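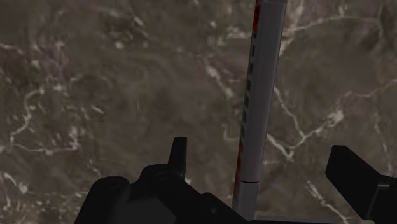
Masanobu Sakai asked whether we could move the extinguisher check up the list this year, and yes, done - great idea!

Nonora Community Kitchen, opening inspection
14 January 2019

1. Extinguisher by back door: gauge in green, pin and tag in place. OK
Comment: tag runs out in April, so order the new one now.

2. Hood filters: OK
Comment: cleanest I have ever seen them. Wonderful work!

3. Walkway, stove to exit, 390 inches long: OK
Comment: please keep flour bins out of it, even on bread days.

4. Water heater closet: FIX
Comment: 18 inches of clear space wanted, and the mops have crept back in.

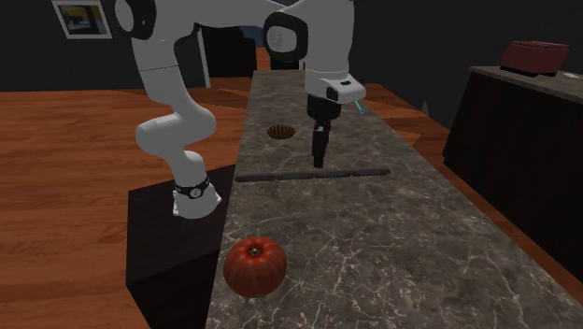
Countertop, Nonora kitchen

5. First aid box: OK
Comment: Yuzuki Higuchi restocked the burn gel and added a box of 300 blue bandages - love it.

6. Exit light, Yoshida Street side: FIX
Comment: flickers on test. New battery, then test again.

Recheck items 4 and 6 before the first class.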